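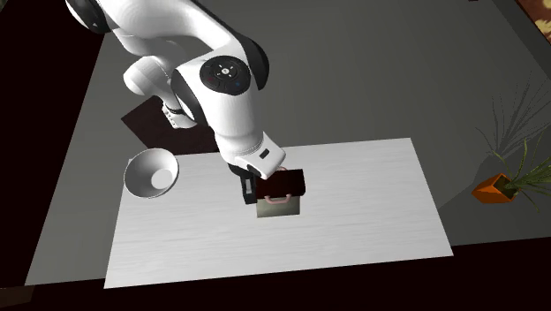
Horgan Accounts Team – Careers and People

Month-end used to be the part of the calendar everyone at Horgan planned their vacations around. Bláthnaid Geraghty remembers it well. She joined as a junior bookkeeper when the whole practice fit in two rooms over a bakery, and she still talks about closing the books the way other people talk about a good ball game.

"I love it when a ledger ties out," she says. "I loved it at nineteen and I love it now!"

These days she leads payables for the firm's biggest client, the kitchenware importer Ninetti, and her team of 6 has pulled the monthly close down to a pace that would have seemed wild a few years ago. July was the big test. Ninetti had just bought a smaller company, Endamora, and with it came 1528 open supplier invoices, a chart of accounts in a completely different order, and a filing system that lived mostly in one retired controller's head.

Hok-lam Tseng took on the supplier matching. He had come over from audit in the spring and wanted to see how the numbers get made before anyone checks them (a move he recommends to every auditor he meets). He started with the oldest items, called suppliers himself, and kept a running list of every duplicate and missing credit note. By the second week the two of them were trading finds across the desk like baseball cards – a freight bill paid twice, a deposit that had been sitting in the wrong year.

What I noticed most, sitting in with them for a morning, was how much talking goes on. Geraghty asks her juniors to explain an entry out loud before they post it, and she does the same with her own. It's slower for the first month and then it's wonderfully quick. New hires get 26 weeks of this, paired with a senior, before they take on a client of their own.

Tseng is now studying for his CPA exams in the evenings, with Geraghty quizzing him over lunch. The next job is already on the board: moving the Medus payroll over before the fall, starting with the hourly staff.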